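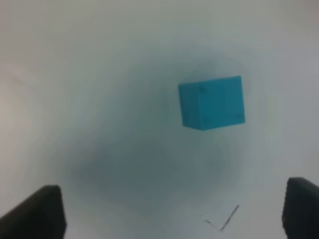
September, dye bench, morning

Third go at the madder vat and I think we finally have it! The skeins from yesterday came out a proper brick red, even all the way through to the middle of the twist, and I've been carrying one over to the window every ten minutes to look at it again. Storkov wool takes this recipe so much better than the Kolelell did. The Kolelell is softer in the hand, but it drinks up color at the ends and stays pinkish near the ties.

What changed from last time: I slowed the heating right down. Started the pot cold with the wool already in, then brought it up over 3 hours and held it at 136 F on the dial thermometer. Last batch went well past that while I was out front taking a delivery and the whole lot turned brown. A nice brown, to be fair (there's a hat in it), but brown.

Mordant was alum, same as ever, wool soaked overnight. I used 112 grams for the whole lot and wrote that on the jar lid as well as here, so please don't wipe the lid. Chalk in the dye pot this time, one level spoon. Our tap water is soft and the chalk seems to push the red away from orange. I want to run it once more without the chalk before I swear to that.

Also tried the leftover bath on a bit of the Zulu cotton. Pale peach, very even, much prettier than I expected. Cotton wants a tannin step first and I skipped it out of pure impatience, so I'd like to see what it does when treated properly. Oak gall is in the brown paper bag, top shelf, behind the vinegar.

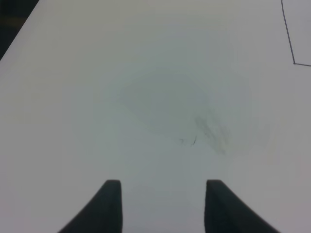 and the other thing about that exhaust bath is that it still had plenty in it after the cotton came out. I put it back on low with 6 mini skeins, pulled one out every so often and laid them in a row on the drying rack. Gorgeous run of color, coral down to something like the inside of a shell. They're on the Grilta card now with the times written under each. If anybody wants to copy the idea for the weld next week, please do - yellow would be lovely done that way.

Rinse notes. Cool water, let the wool come down to room temperature in the pot first, no shortcuts. I left mine overnight and the first rinse ran nearly clear. The one I fished out early bled for ages, and it has felted a little along one side where I got rough with it.

Small mess: the strainer bag split at the seam, so there were root crumbs all through the second pot. They shake out once the yarn is dry but they do leave freckles. Need a tighter weave, or double up the bag.

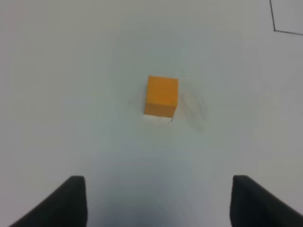 Can the ground root be used again after the exhaust bath?
Dry it flat and keep it. The second use gives peaches and soft oranges, and I've had a faint third out of it on silk. It goes moldy fast if it's put away damp, so spread it thin and leave the lid off the tub.

Next up: same pot with an iron dip at the end, one skein only, to see how far toward purple it'll go. Two minutes in the iron at most, it makes the wool harsh. Also want to try one of the old brown skeins in there, nothing to lose with those.

Need more alum. pH strips are down to the last few.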